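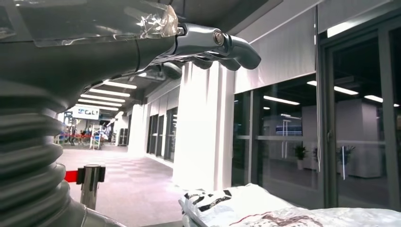 *Corridor side, pale checkered tiles, strip lights on.*

10 April 2019, setup day

Long day on my feet, so these notes are out of order. I got in through the Anitz entrance with the first load and did the whole length of the corridor before I found our spot. That tile floor is lovely to push a cart on (no thresholds, hardly any joints you can feel) and I wish our own hallway was half as good. The pale checks do show every scuff, though, so please put the soft wheels back on the big cart before we go anywhere like it again. I left marks at the start and had to go back with a wet rag!

Lighting is brighter than I planned for. The strips run down the ceiling in rows and they bounce straight up off the floor, so anything glossy on the table is going to glare. Matte labels from now on. I know Herman Govindasamy likes the shiny stock, but Herman wasn't squinting at it for 7 hours.

The red barrier line was already up at the far end. We go around, not under, even with an empty cart.

Unpacking next. Mangundap sent everything mixed together again, flat boxes in with the loose cables, and the packing list had part 311 on it twice under two different names. I gave up on the list and sorted by what was in my hand:

- flat black boxes go label up, long side toward the front
- anything in a plastic bag stays in the bag until its place on the table is wiped
- cables coiled and tied before they go anywhere near a crate
- crates come off the floor before visitors start walking through

It took me 20 minutes to settle on that and then it went fast. The worktop is the gray speckled one, and it hides crumbs and tiny screws so well that I'd call it a design flaw. I dropped a washer on it and had to find it with my palm. Slamet, if you're reading this, bring the white tray from the bench, the one with the raised lip. 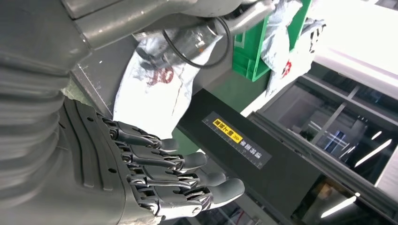 *Black box with the gray label, plastic bag and green crate behind.*

I like these flat boxes a lot more than the ones we had in December. The matte finish doesn't pick up the ceiling lights and they stack without sliding. The label on this one has a little ruler scale printed along the edge, so of course I'm already thinking about using it to check spacing on the table. Probably too fine to be useful from standing height. The rest of the printing is in Chinese and the yellow strip has a small arrow on it. Slamet Krishnan reads more of it than I do, so I've asked him to go over the labels before we decide which way up they're stored. Until then, don't peel anything.

Green crates are for things that go back out on the table, and I'd like to keep it that way. Last time at Grarkari we let one turn into a trash bin by lunch and I was fishing tape out of it for ages. Bags get folded and kept, we'll want every one of them for the trip home.

Still to do:

- 4 more table clips from Clornent, the wide ones
- wipe the worktop again, back edge especially
- ask where empty packaging can live overnight
- find my tape measure (green crate?)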